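Wiping, Sorting, Setting Down: How Far Can a Two-Finger Hand Get with Kitchen Table Chores?

Project report, Clirnitz Technical College, Department of Applied Mechanics
Submitted August 16, 2024

1. Background

The question set for this project was narrow. Can a learned controller, trained only on demonstrations made by people, carry out small table chores at a quality a household would accept? The chores were clearing cutlery into a tray, folding a dishcloth once, and picking up a coin-sized object from a bare tabletop. They were chosen from a longer list drawn up in January, most of which was dropped because it needed two hands or a sink.

Earlier work in the department, the Pirell project, reached good results on stacking blocks. Blocks have flat, parallel sides and stay where they are put. Household objects are thinner, softer and less regular, and the Pirell results say little about them.

2. Method

Demonstrations were made with a hand-held gripper and a wrist-height camera, then used to train a controller for the Trornier arm in the mechanics lab. In total 2952 demonstrations were kept after cleaning. Recordings were thrown out if the object left the camera's view for more than a second or if the operator touched the object with the free hand.

Each trial began with open jaws above a clear stretch of table, so that the controller would see the start of the approach as well as the grasp. Early recordings had been trimmed too tightly. The arm trained on them did well once it was over the object and poorly at getting there.

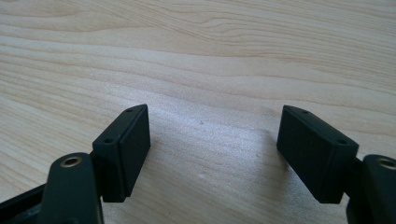

The table surface turned out to matter more than expected. With a low lamp, reflections moved as the hand moved, and the controller sometimes treated a bright patch as the edge of a cloth. The lamp was raised and the test set repeated. Shadows from the fingers were left alone, as any hand working close to a table will cast them.

Testing was done on the arm with 300 trials per chore. A trial counted as a success only if the object ended in the marked zone, undamaged, with no help. Partial successes were logged but not scored.

3. Results

Cutlery was the easiest chore. Forks and spoons have raised sections that the fingers can get under, and most failures were knives lying flat. The arm usually pushed a flat knife along the table several times before it either caught the handle or ran out of time.

The cloth was less predictable. The first pinch was reliable, but the fold was often crooked, and a person would have straightened it without thinking. The controller had no step for checking its own fold - it released and withdrew.

The coin-sized object was close to a complete failure. Only 9 trials ended with the object in the zone. The finger pads are flat and fairly thick, and neither could get under a thin edge. People making the demonstrations had dealt with this by tilting the gripper and dragging the object to the table's edge. The controller copied the tilt but stopped the drag too early.

Speed was poor throughout. A person clears the test tray in a few seconds. The arm took long enough that the operator could have done the job by hand and written up the trial sheet.

4. Discussion

Two causes of failure can be separated. The first is mechanical: broad, flat pads suit objects with some height. A thin lip or a fingernail-like tip would probably help with coins and knives, though it might snag cloth. The second is in the data. Corrections, such as regrasping after a slip, were rare in the demonstrations because the operators were practiced and seldom slipped.

Adding deliberate mistakes was tried late in the project. About 500 extra recordings were made in which the operator missed on purpose and recovered. Knife handling improved in informal runs, but there was no time for a full test set, so no rate is given.

The Figueroa method of splitting a chore into an approach and a contact phase was also considered. It was left out for lack of time on the arm.

5. Limits and further work

All trials used one table, one arm and one camera position. Nothing was tested with food residue, water or people nearby, and all three are normal in a kitchen. On the evidence collected, the system can move bulky cutlery while someone watches. It should not be left alone with a chore.

A follow-up project should begin with the fingertips, keep the same scoring rule, and record recoveries from the first day. The trial sheets and the cleaned recordings are stored on the department server under the project name.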